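Inside the Mukard Library of Things, Where Borrowing Begins With a Shelf Label

The Mukard Library of Things occupies two rooms on the ground floor of the former Le Goff department store. Residents may borrow household tools, games, kitchen equipment and craft supplies for up to 30 days at no charge. In October, the library's director of collections discussed how the service is run and what the institution has learned about lending objects that were never designed to be lent.

"A book has a spine and a barcode, and it goes back in one place," the director said. "A pasta machine arrives with a clamp, a handle and a leaflet. We had to decide what counted as the item."

The answer was a parts card. Each loan leaves the building with a printed card listing every component, and staff check the card against the contents when the item is returned. Under a policy adopted last spring, borrowers are not charged for the first missing part.

"We would like people to tell us that something is lost," the director said. "A fee at the desk teaches them to keep quiet."

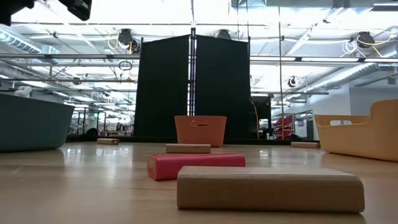
The collection opened with 125 items, most of them donated. Demand has been strongest for things a household needs once or twice a year, such as carpet cleaners, folding tables and canning pots. The director acknowledged that the early purchasing decisions did not anticipate this.

"We bought too many drills," the director said. "Our members already had drills. They wanted a second ladder, and they wanted it on the same weekend as everyone else."

Reservations are handled through Skusetex, a catalog system the library adopted after its paper ledger became difficult to search. Members may hold 2 items at a time. Repairs to electrical goods are sent to Celteck, a local workshop, and an item does not return to the shelf until its safety tag has been renewed. 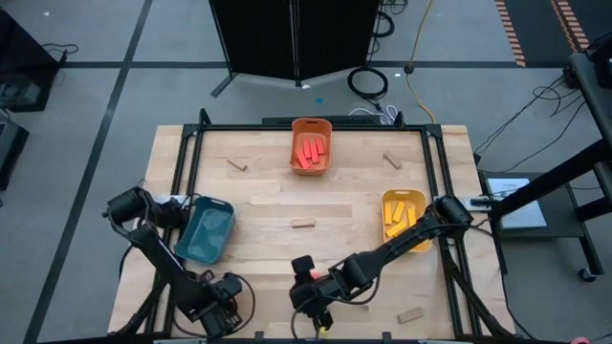

Storage remains the most pressing concern. The second room was intended for classes, but part of it now holds seasonal equipment. The library has asked the building's owner for use of the old stockroom upstairs, and a decision is expected before the next budget is set.

Asked whether the service would begin charging for membership, the director said that no such proposal was under review. "We have a waiting list of 100 households. Our first duty is to serve them."

New members may register at the front desk with proof of address.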